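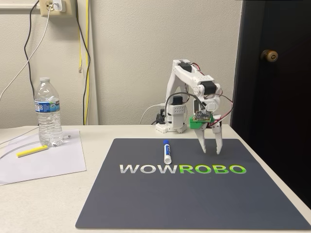

Tiddale Study Room: progress report to the Kernlow Fund

Prepared by Bernice Lamptey, room coordinator
1/10/21

Where we have got to

The room is open, the tables are in, and people are using them! When I wrote to you in August we still had bare boards and a pile of flat-packed table legs in the corridor, so it is a real pleasure to be writing this one from inside the room with a cup of tea and a window open.

We have 14 tables set out in the main room and the little room behind it. Since opening we have had 92 people sign up, which is well past what I put in the application, and they are a lovely mixture: sixth-formers, adults doing evening courses, a couple of retired people writing up family history, and a steady group who come to get on with projects of their own that won't fit on a kitchen worktop. The only thing we ask is that they leave the table ready for the next person (more on that below, as it has taken up more of my time than anything else in the budget).

The tables

We went for a light beige top in the end. You may remember that the first quote from Pearce was for white, and I did have a white sample on my desk for a fortnight, but it glared under the ceiling lights and showed every pencil smudge. The beige is much kinder on the eyes. Pearce swapped the order with no extra charge and delivered in two lots, the second lot a week later than promised.

Two of the tops arrived with chipped corners. Both have been replaced. One of the replacements wobbles a bit and has a folded beer mat under it for now; I have asked for a longer adjustable foot and will chase it this month.

Mats

This was the line you asked me about, so I'll give it a proper paragraph. A large dark mat makes a big difference to how people use a table. It gives them a working patch, and the rest of the top stays free for paper, a drink and whatever else they've brought. You can see it on the table in the photograph, where the mat (the slate-grey one with WOWROBO printed across it) has the middle and front of the table, and the paper and the water bottle are over on the left. I'd love every table to end up like that.

We have bought plain mats for the main room from Indier and so far they have lain flat and wiped clean. The rounded corners were my request, after a trial mat with square ones kept curling up and catching on sleeves. A few tables in the back room are still without, and I would like to move the underspend from the noticeboards across to finish them off, if you are happy with that. I've put it under requests at the end.

Pens, markers and paper

I underestimated how fond people would be of the dry-erase markers. We started with a box of 50 in mixed colours and the blue ones go first every single time, I have no idea why. They get used on the little whiteboards we bought with the last of the setup money, for timetables and lists and working out sums, and then they wander. I found one in the fridge.

Highlighters have been much the same story. Yellow is the favourite by miles, and the pink ones are nearly all still in the packet, so the next order will be yellow only with perhaps a few green. Please don't worry about the pink ones, the after-school group next door will have them.

Paper we keep in an open tray by the door. People take a sheet or two to their table to scribble on and to put things down on, and we reuse anything with a clean side. It has cost very little and I don't expect to come back to you for more before spring.

Drinks at the tables

I know there was some nervousness about this at the planning stage. Our rule is bottles with a lid, yes, and open cups only in the kitchen corner, and it is working well. People bring their own water and keep it off to one side. We've had one spill, from a flask with a loose top, and it was mopped up before it reached anything important.

I did look at the price of under-table bottle holders. They were expensive and the ones I tried knocked against knees, so I have dropped the idea.

Cables

Still the untidiest part of the room, I'm afraid. Most people arrive with at least one lead, usually a thin white one, and it ends up trailing across their papers and round the back of their drink. The sockets are all along the wall, so anyone on the middle tables has to stretch. The electrician has priced up a floor box and it is more than we can manage this year. In the meantime I've stuck clips along the back edges of the wall tables, and they hold a lead nicely if people remember to use them. Some do!

The tidy-up routine

This has been the surprise success. At the start I had a long printed sheet on each table and hardly anyone got past the second line. We sat down with some of the regulars, tore it up and wrote a much shorter one, which now hangs by the light switch:

Caps on, and check they click.
Pens and highlighters back in the pot.
Scrap paper in the tray, clean side up.
Bottles home with you.
Wipe the mat, then the table.
Chair in.

That is all of it. The younger ones have started standing their markers on end while they work, so they can't roll off, and now half the adults are doing it too. I haven't had to crawl under a table for a pen since. The wiping takes a minute or so, and the cloths live on hooks by the sink so there's no hunting for them.

Closing up used to take me the best part of an hour and now I am usually out of the door while the kettle is still warm.

What people have told us

I left a notebook by the door for comments. A few that came up more than once:

They like having enough table to spread out on. This is far and away the most common remark.

They would like later opening in the exam season. I'd like that too and have asked about the cost of the heating.

The chairs are fine for an hour and hard after that. Fair point. Cushions are on the list, and someone has offered to sew covers if we buy the foam.

Could the radio be turned off. It has been turned off.

Things that have not gone to plan

The noticeboards came in the wrong size and went back, and I decided not to reorder as the walls are already busy. The blind on the long window is stuck halfway, so the tables nearest to it get bright sun in the morning and you see people shuffling their chairs round to keep it out of their eyes. Pearce don't fit blinds but have given me the name of someone who does.

I also lost a fair bit of August to the floor. The old varnish needed two goes to come up, and the tables couldn't go in until it had cured.

The next 13 weeks

Mats for the rest of the back room, subject to your reply. Foam and covers for the chairs. The blind. A second pot on each of the bigger tables, so that markers and highlighters are kept apart and people stop writing on the whiteboards with highlighter (it does come off, with a lot of rubbing). I'd also like to run a couple of open afternoons for people on the Tiddale estate who haven't been in yet, with the tables set out ready and paper and pens already there, so they can sit straight down and try it.

Requests

Permission to move the noticeboard underspend to mats.

Permission to spend the small remaining sum under "signage" on pen pots and cloths.

A date for your visit, please. Mornings are quieter and you'd be able to have a table to yourselves, but if you come after school you'll see the room full, and I would much rather you saw that. There is parking behind the building and the side door is the one with the bell.

Receipts and the signing-in sheets are in the envelope with this report.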